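The pads on the grippers were due again this week, so I spent most of Wednesday on the Fetthorpe set. I keep meaning to write down how I do it, mostly for my own use, and this is as good a place as any.

We have 4 pairs of hand-held grippers. Each one has a handle, a pair of gray fingers with black pads, and a white plate with a printed marker on it. The tracking depends on the marker, the grip depends on the pads, and those two things cause most of my work. The handles almost never need anything.

Pads first. I change them at 1000 grasps or when the surface goes shiny, whichever comes first. Cloth is harder on them than I expected. It leaves lint along the edge of the pad, and once lint gets under the edge the glue starts to lift. I peel the old pad from the tip end, clean the finger with alcohol, let it dry for 35 minutes, and press the new one on with a clamp. I used to skip the drying time. I had a pad slide off in the middle of a session and I don't skip it now.

Then the plates. There are screws close to each plate and they work loose if you let them. I check every one by hand with the short driver, no power tool. A plate that has shifted a little will still track, so you don't get an error. You get a day of data with the wrist slightly wrong and you find out a week later. After tightening I wipe the marker with a dry cloth. No spray. The Gikaser wipes we had last year took the black right off one corner and I had to print that marker again.
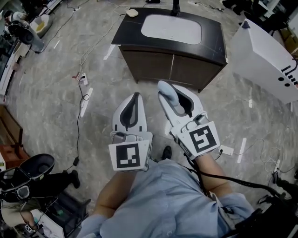
Every marker has its own pattern, and left and right are not interchangeable. I swapped two plates in January while I had both grippers apart on the bench, and the software put my left hand where my right one was. It took me most of a morning to see it. Now I do one gripper at a time and put it all the way back together before I touch the next.

Cables are the dull part. I run each one through my fingers from the plug up to the gripper and feel for flat spots. Most of the damage happens on the floor, where people step on them or a chair leg comes down on one. I found a bad spot on one of the Sturden cables this time, a hand's width from the connector. It still worked if you held it straight. I cut the plug off so it wouldn't end up back in the drawer.

Last thing is a test with a soft object. I sit down, take a gripper in each hand, and pick up a rolled cloth 8 times with each one while I watch the finger reading on the laptop. It should close to the same number every time. The right one from the second pair was drifting, so I opened it up and found grit in the slide. Brushed it out, a drop of light oil, tested again, fine.

Still to do: order pads, label the spare plates, and find out why the charger for the Esteban laptop cuts out when the desk gets bumped.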